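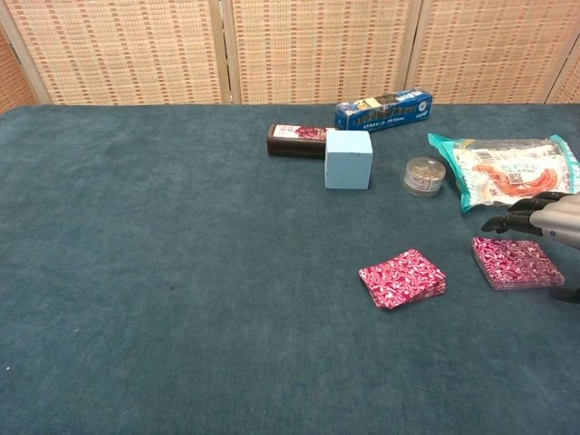
The Skeden folding screen in Natural Weave, standing behind our teal-topped packing table

Skeden Folding Room Screen - Natural Weave

I've sold a lot of screens over the years and this is the one I'd take home if there were any wall left at my house to stand it against. It's a warm beige weave with short reddish-brown dashes running across it in rows, set between pale wooden posts, and it goes with nearly everything. I've had it behind dark teal (as in the photo), behind a mustard armchair and, for one very long October, behind a Christmas display that went up far too early. It looked good with the lot.

What people buy it for

Mostly hiding things! The ironing board, the router, the end of the room where the spare bed lives. Quite a few go to people who sell bits and bobs online and want a calm background behind the table. Push the table right up to the screen so the bottom edge of the weave meets the back of the tabletop and you get a nice straight line to work against. A fuzzy cover on the table helps too, as small things stay where you put them, though dark teal does show every speck, so keep a lint roller handy.

It is not a blackout screen. Light comes through the weave if you put a lamp behind it, and I rather like that in the evening, but if you want to sleep next to someone who reads until two in the morning, look at the Flornlow instead. That one is fabric on both sides and a good deal heavier.

Sizes and bits

Panels: four as standard, with a fifth available as an add-on (same hinges, comes with its own screws)
Height: 2,000 mm
Width opened flat: 2,000 mm with four panels
Depth folded: 13 cm, hinges included
Order code: 889

Do remember that you can't stand it up completely flat. It needs a bit of a zigzag or it will go over, so take something off that width when you measure up. If you only need a slight angle, turn the end panels in and leave the middle ones fairly straight.

Looking after it

Dust it with a dry paintbrush, a soft one, working along the rows. A barely damp cloth is fine for the posts. Please don't hose it down in the garden - I've had one come back like that and the weave had gone baggy all over. Keep it off radiators as well.

The colour varies from batch to batch. The dashes can come out more brown than red, and the beige is sometimes a touch greener when new. If you're adding a fifth panel to a screen you already own, send me a photo in daylight first and I'll go through what's on the shelf and find the nearest.

Delivery

It comes folded in one long carton from the Ultolgate warehouse. One person can carry it, but stairs with a bend in them are easier with two. Felt pads for the feet are in a little bag taped inside the lid, and they're very easy to throw out with the packing, so have a look before you flatten the box.

Also comes in: Walnut Weave, White Wash (out of stock at the moment)

Page last updated June 20, 2018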